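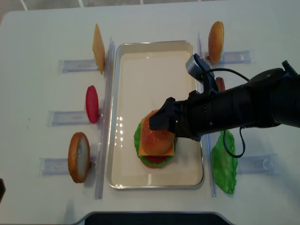
Toy burger on a tray: lettuce, tomato, cheese and the bun top.

From the Back Row

Well, I've finally done it. After 11 years of singing alto in other people's choirs, I have bought a ukulele, and I'm sorry to say I am completely smitten. It's a second-hand Drindis concert size with a scratch near the sound hole and a case that smells of somebody's garage, and I play it every night after tea until the dog leaves the room.

I blame Firouzeh Jafarzadeh. She brought hers along to our autumn singalong and handed it to me in the tea break, and she had me playing C, F and a very wobbly G7 before the biscuits had gone round. I played the same three chords in the car park afterwards (on a rolled-up newspaper, but still!) and rang the music shop the next morning.

So here's what I've learned so far, for anyone else who's tempted.

Change the strings. Mine were original, I think, and sounded like rubber bands on a shoebox. Abilio Requena put a new set on for me and the difference was enormous. They do go flat for the first week or so while they stretch, and you'll be tuning every five minutes — don't panic, and don't send it back to the shop like I nearly did.

Get a strap if you're going to stand up. I held out for a month and had a sore forearm to show for it.

And play with other people as soon as you can, even if you only know half the chords. You just leave out the ones you can't get to. In a room full of ukes it really doesn't matter, and you'll be amazed how quickly your fingers catch up when everyone else has already moved on to the chorus.

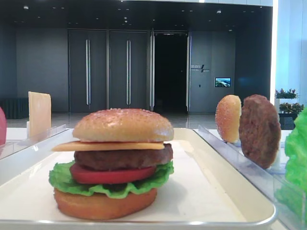
Tuesday tunes? Not quite, but close

A few of us are now meeting once a fortnight in the small room behind the library, from seven until we run out of songs. Sotiris is bringing his bouzouki, which he swears will blend in, and Guðlaug Sveinbjörnsson has put together a songbook with the chords printed nice and large over the words. I've been through it and my favourites are the old waltzes, though my B flat is still a disgrace and I tend to hum through that bar. 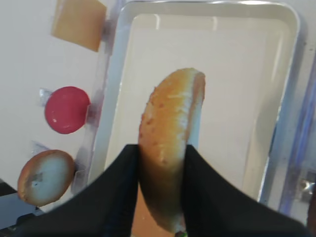
There's no charge, but we do pass a tin round for the photocopying. If you don't own an instrument, come anyway and sing, or borrow one of the two spares. We're hoping to have four or five numbers ready for the spring concert in October, and yes, one of them will be in B flat, so I'd better get back to it.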